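Keeping hard floors clean between big washes

Tiled floors show grit long before they look dirty. Sweep the edges first and work towards the door. Small things left standing about, a stool or a case, should be lifted and swept under, never swept round. 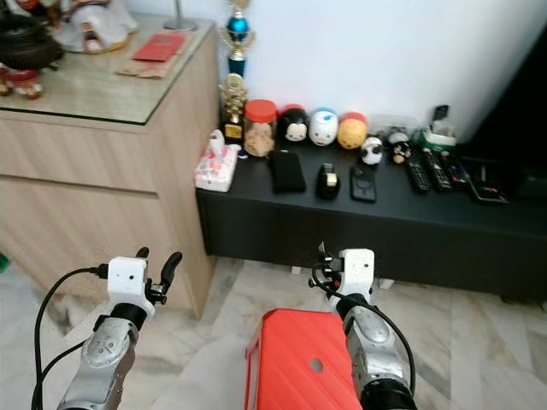
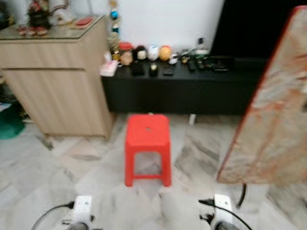
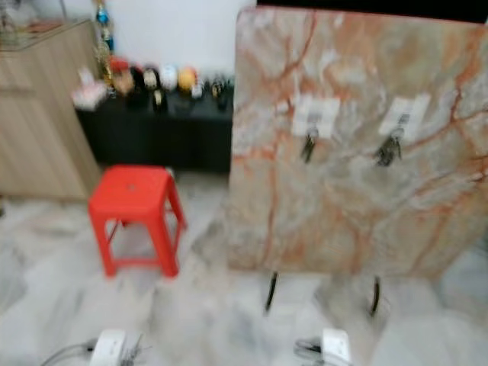 Margit Lindholm wrote in to say that she gave up on floor cleaner in March and now uses plain warm water with 5 drops of washing-up liquid to the bucket. Her tiles had gone dull from years of product, and it took almost 7 washes before the film was gone. She changes the water as soon as it turns grey.

Vinegar should be kept off marble and any other limestone. It etches the polish and the mark will not wash out. On glazed tile it does no harm if well diluted, but rinse it off the grout.

For scuffs, try a dry pencil rubber before anything wet.

Wring the mop until it stops dripping. Two passes with a damp mop dry quicker than one with a wet one, and leave fewer streaks.

Mop heads: hot wash, no softener, hang up to dry outside the cupboard.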